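Cajas azules

Llevo desde diciembre prometiendo ordenar el cuarto del fondo y, como suele pasarme con las promesas que me hago a mí mismo, la cumplí tarde y comprando cosas. En concreto, cajas de plástico. Azules, porque el azul me parece un color serio, de almacén con contabilidad al día.
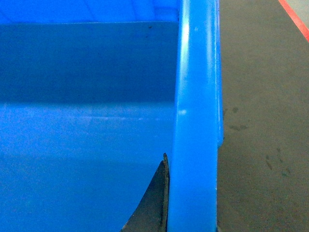
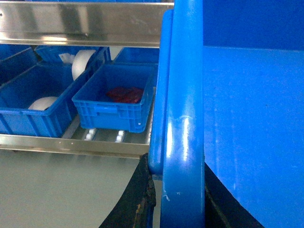

La culpa es de Arash Mohammadi, que tiene el taller organizado de tal forma que da vergüenza dejar el abrigo en una silla. Le pregunté cuál era el método y me contestó que una caja para cada cosa. Le pregunté qué hacía con las cosas que no son de ninguna caja y me miró con lástima.

El primer día fui muy estricto: rollos con rollos, trapos con trapos, tornillos por tamaño. El segundo día apareció la categoría «varios». El tercero, «varios» ya ocupaba 3 cajas y empezaba a tener subcategorías (varios con cable, varios pegajosos, varios de mi cuñado).

Reijo sostiene que hay que etiquetarlo todo. Compró una etiquetadora Gonetti que me prestó con muchas advertencias, y la metí en una caja para que no se perdiera. Llevo una semana buscándola. Por supuesto, la caja no tiene etiqueta.

Lo que sí recomiendo es dejar las cajas abiertas por arriba. Con tapa guardas cosas y te olvidas de ellas hasta la siguiente mudanza; sin tapa al menos te lo reprochan cada vez que pasas. Mañana me toca el cajón de las pilas, y ya he mirado el precio de otra caja.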